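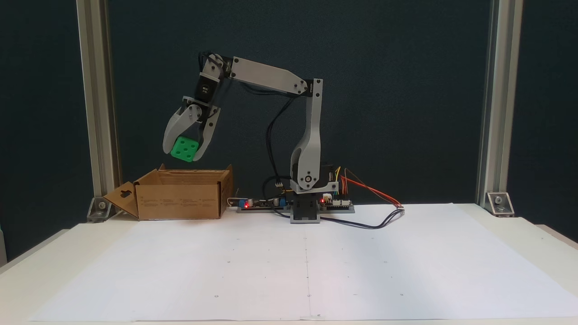 My grandmother taught me to play dice when I was small, and it is from her that I have the bad habit of shaking them too long before I throw. Last winter I found that I miss this game very much. I asked my neighbor Isla Bright if she wanted to learn, and she said yes before I finished the question. Now we play every week in my kitchen, four or five people around a table too small for us. I like big dice with round edges and deep pips, like the bright green one over the cardboard box, for they roll a long way and an old person can read them without glasses. My grandmother's dice were small and yellow, and she could read them from the other side of the room, or so she told us.

The rules are simple but I had trouble explaining them in English. You throw five dice. You keep what gives points, and you throw the rest again, or you stop. If you throw and nothing gives points, you lose all you collected in this turn. The first person to reach 2000 wins. In my family we say a word for the bad throw which means something like "the soup is on the floor." I translated it for my guests and now they shout it in English, very loud, every time.

There is one more rule, and about this one we had a long discussion. At home you must have 200 points in one turn before you may write anything down. Gwilym Price thinks this is cruel to beginners. He sat the whole first evening with zero on his paper, so I understand his feeling. Still, I did not want to change it. If I take it away, the start of the game becomes too quick and everybody stops early with small points.

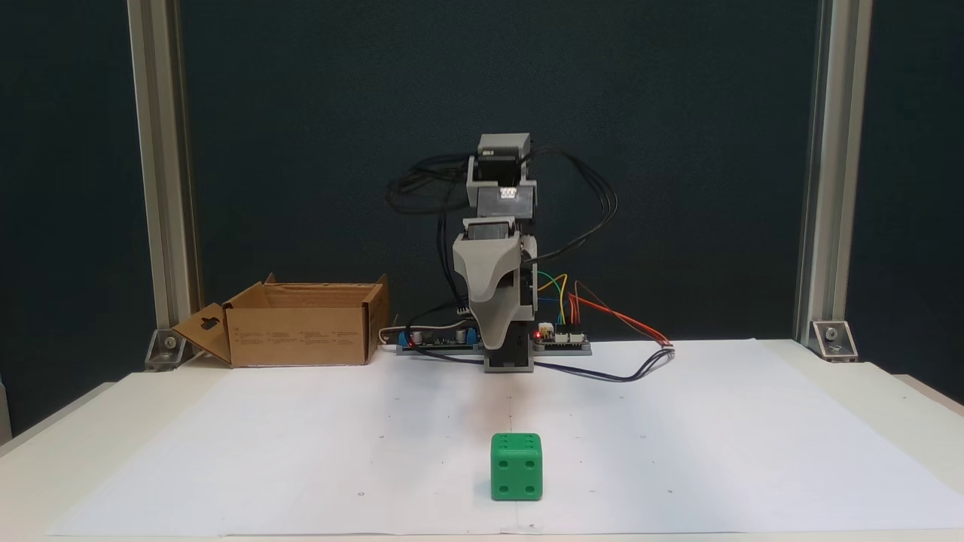 We made a compromise. A new player may ignore the rule for the first two evenings, and after that it is the same for all. Gwilym accepted, and on his third evening he collected 590 in one turn and then threw again. You can guess what happened with the soup.

What I did not expect is how much you learn about people from the moment when they stop. Isla stops very early. She says she prefers a small thing in the hand. Trinity Nakamura never stops, and she laughs the same whether she wins or loses. I am somewhere between them, and my decision depends on whether I am tired. My grandmother always stopped at the correct moment, and I never found out how she knew it. I asked her many times and she only pushed the dice to me and said it was my turn.

Some practical things, if you want to try with your friends. Put a cloth or a tray on the table, or the dice will go under the refrigerator. Choose one person to write the points and do not change this person during the game, we had an argument about that in April. Do not serve anything with powdered sugar.

Next week Abenezer Tefera comes for the first time. He tells me that in his family there is a similar game with six dice, and he wants us to play one round by his rules. I have said yes, but first I must buy one more die.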